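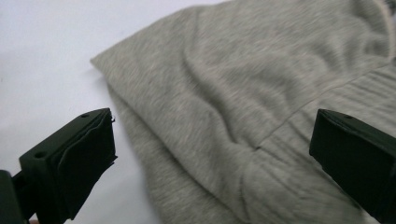

*Gripper fingers open over a gray knit garment. The lower part of the soft pad on the left finger is peeling outward.*

**Pad lift** is a fault of two-finger grippers in which the soft layer on the gripping face of a finger comes partly away from the body. It is known mostly from work with clothing and other textiles, and it can occur on robot arms as well as on hand-held grippers. In some workshops it is called *tongue*, after the shape of the loose part.

## Mechanism

Many fingers are made of hard plastic, which slides easily on knit fabric. A pad of softer material is therefore added on the inner face. When the fingers close on a fold and pull, the load goes into the pad along its surface, and the border of the pad receives the largest part of it. After many closings the border begins to rise. Ribbed parts, such as cuffs and waistbands, are considered the most demanding, as the ribs can take hold of a raised border.

## Effects

A lifted pad changes the thickness of the finger at one side only. The grip becomes uneven and the garment may turn between the fingers while it is carried. If the flap folds under itself, the fingers do not close completely, and the controller can report an object when there is none.

A related matter is the exposed fastener. Where a pad is held by wire or a small hook, the end may come out at the tip of the finger. It can draw threads from the cloth, and it can scratch the hand of the operator.

## The Detovdale case

The fault received more attention after a folding trial at the Hurker laundry in Detovdale. The trial was planned for 845 garments and was stopped in March after 317. Operators had noticed pulled threads on sweatshirts, at first blamed on the washing. Njoroge Mosoti, the maintenance engineer, found the pad of one finger open along its lower border. His report gave some 200 garments as handled in this condition. Settimio Fontana of the same laundry disputed this number, and it was never settled.

## Detection and prevention
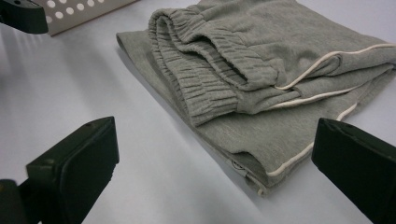 *Folded sweatpants with gathered cuffs and light piping between two black gripper fingers.*

The fault is difficult to see from above, where the body of the finger hides its inner face. Dark pads on dark fingers make it more difficult. The inspection guide written by Meenakshi Bansal for the Vesirham workshop asks for the following:

- open the fingers fully and look at both inner faces under a side light
- pass a strip of thin cotton over each border and each tip
- close the empty fingers and compare the reading with that of a new pad
- remove the gripper from use if the strip catches

Gluing back a lifted pad is generally discouraged, because fibers stay in the old adhesive. The Vesirham guide permits it only until the end of the shift.

## See also

- Castillo strip test
- False grasp signal
- Textile handling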